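About the Illdale School Robotics Club

The Illdale School Robotics Club is an after-school program open to all students in the upper grades. It was established to give students regular, practical experience with machines that work in ordinary surroundings, and it remains part of the school's technology department. Members meet twice a week during the school year and attend a preparation week in August.

Our Work

The club's main activity is the Trelto project, a long-term study of how robots can be taught to handle household fabric. Cloth is a demanding subject for beginners and experienced members alike. It bends, slips and bunches, and the same garment seldom lies the same way twice. Students practice each task with hand-held grippers, and the recordings are used in class to train and test simple control programs.

Work takes place in the club room and in home settings, where bedding, sunlight and patterned textiles present conditions that a laboratory bench does not. Each member is expected to complete 90 recordings before moving on to programming. The current collection stands at 1000 recordings, of which 600 deal with folding.

One of the folding tasks uses a printed orange cloth on a quilted bed, with the two gripper jaws opened at its lower edge and other fabrics left toward the wall.
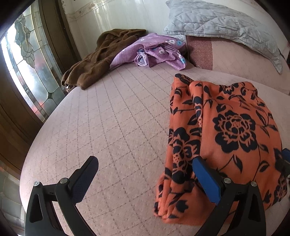

Competition

The club enters one team each year in the Firus Challenge, a regional contest for school robotics groups. Teams are judged on a live task, a written report and an interview. Places on the team are offered to members who have kept a complete logbook - attendance alone is not sufficient.

Facilities and Support

The club room is on the ground floor of the Illés Building, next to the wood shop. It contains workbenches, a small parts store and eight computers reserved for members during meeting hours. Grippers are signed out through the technology office and must be returned by the end of the following school day. There is no membership fee. Families are asked to contribute only to travel costs for the competition.

Joining the Club

No previous experience is required. Students should collect an application form from the technology office and return it with a parent or guardian's signature. Applications for the coming school year close on Tuesday, March 31, 2026. Applicants will be invited to attend one regular meeting before places are confirmed.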